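Home Threads Topics About Log in

October 2020
Troels Overgaard

Can a machine do shop-floor chores yet? A short thread on machine tending: open the tester, put the board in, shut it, wait, sort the result. Dull work, and a fair test.

I have been running the Isodum cell in simulation, on a Fedora box under my desk. 378 cycles so far. Simulated cycles, so treat them with suspicion.

The cell, close in and from across the table: 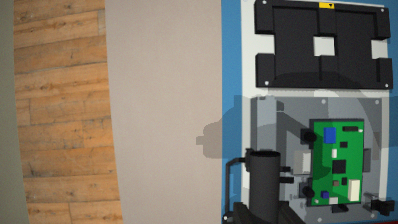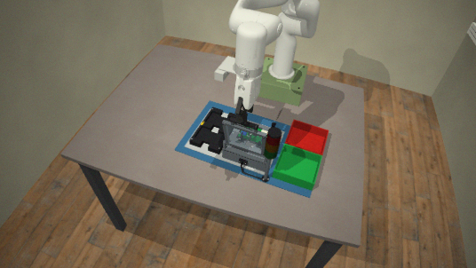 Picking things up is mostly solved if you know where they are. Putting them down is harder. A person feels a board catch on a rim and wiggles it without thinking. The arm has to be told what catching is.

27 cycles failed. Most were placement errors of 2 mm or less. Two were my own arithmetic, which I have left in the count.

Kobzar asked on the last thread why I don't start with dishes. Plates vary, sinks vary, and forks hide under things. A fixture screwed to a plate stays put — that is most of the reason factories get robots before kitchens do.

So: shop floor, yes, for one part at a time and with someone nearby. Household, no. Loading a dishwasher is still a research topic.

Mevside have offered bench time in December. I will post the real failure rate next to the simulated one, and I expect it to be worse.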